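How to Sort Out a Junk Drawer Without Buying a System

Most advice on junk drawers is written by people who sell drawer dividers. I tried plenty of it over the years, including a 400-page book that spent its first two chapters on my feelings about batteries, and I still couldn't find a pen. What follows is the method I ended up with. It takes an evening, it costs little or nothing, and it won't change your life.

Before you start

You need a flat surface, a trash bag, a shoebox and a marker. If a guide tells you to begin by ordering clear acrylic bins, close the guide. You don't know yet what you own, so you can't know what shape it is.

I would also skip the "does it spark anything" test. A spare fuse sparks nothing, I hope, and I want to keep it.

Step 1: Empty the whole drawer

All of it, including the grit at the back. People like to do half and promise themselves the other half later. My neighbor Efa Gronow has been doing the other half of her kitchen drawer since before I moved in.

Wipe out the drawer while it's bare. Pull it off its runners if it comes off easily. If it doesn't, leave it alone.

Step 2: Throw out what is plainly dead

Dried-up pens, takeout menus, ketchup packets, the instructions for a phone you gave away. Test the pens on paper, one scribble each. A pen that needs coaxing is dead.

Batteries are a separate matter. Don't put them in the trash bag. Tape the ends of anything loose and take them wherever your town collects them. I'm told you can check a battery by dropping it on a table and watching how it bounces. I've tried this, and I wouldn't bet a smoke alarm on it. Buy a cheap tester or borrow one.

Step 3: Deal with the mystery keys

Every drawer has them. Try each one in every lock you have, once, then label the ones that work. The rest go in an envelope with the month written on it. Mine says August. If you haven't opened the envelope in a year, you can let the keys go, although I admit mine is now older than that and still here.

Same envelope treatment for odd screws and plastic feet. I've read that you should keep every one of them "just in case." I have needed a mystery screw exactly once, and it was the wrong length.

Step 4: Group by when you reach for it

The usual advice is to group by type: all the tape together, all the metal things together. It looks good for a week. I get on better grouping by job. Scissors, tape and marker live together because I use them on parcels. The flashlight sits with the spare fuse. Rubber bands go wherever they fit.

Iulian Lungu wrote in to say that this falls apart in a house with more than one person, and he may be right. If four people use the drawer, grouping by type is easier to explain. Try mine first and see who complains.

Step 5: Choose your containers last

Now measure the inside of the drawer, including the height. The height is where most store-bought organizers go wrong. A small set of plastic drawers that stands on the counter is an option if your real drawer is shallow, and it's the one purchase in this area I don't regret.

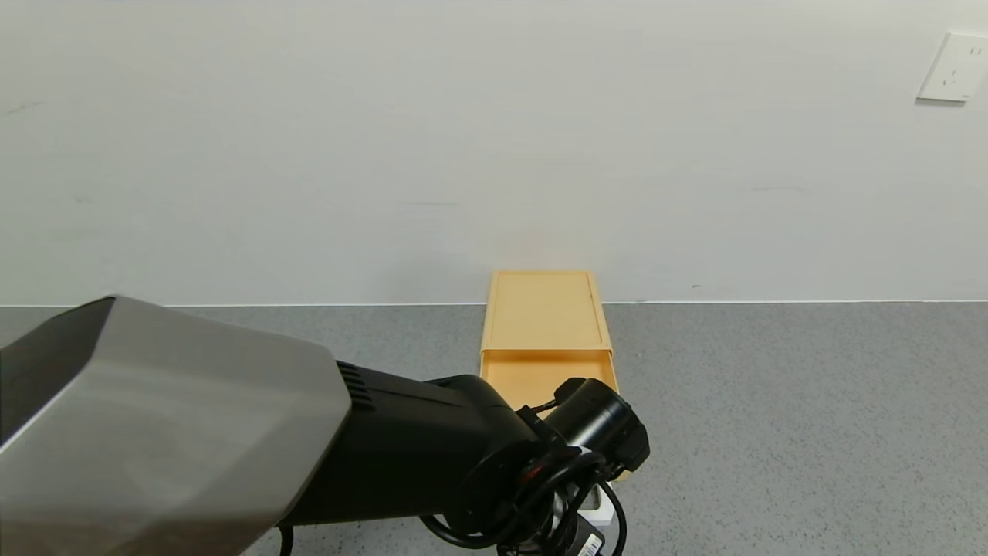

Step 6: Live with it before you label it

Leave the labels off for 9 days or so. You'll move things. The label maker can wait, and so can the matching labels in a nice font. When you do label, write what you'd shout across the room if you were looking for the thing. "Tape" is a good label. "Adhesives" is a bad one.

Step 7: Keep it from filling up again

I don't have a cure for this. Some people swear by a rule of one thing in, one thing out. I have never met one of them who could show me the drawer. What works for me, more or less, is tipping out a single compartment while the kettle boils and tossing whatever has crept in.

A few questions I get

Are the expandable bamboo trays any good? They're fine in a wide drawer. In a narrow one you pay for sliding parts you'll never slide.

Do I need a lining? No. If things skid around, a scrap of shelf liner under the container stops it.

What about sticky putty to hold the trays down? It held mine through the winter, then let go. Getting the residue off took longer than sorting the drawer had.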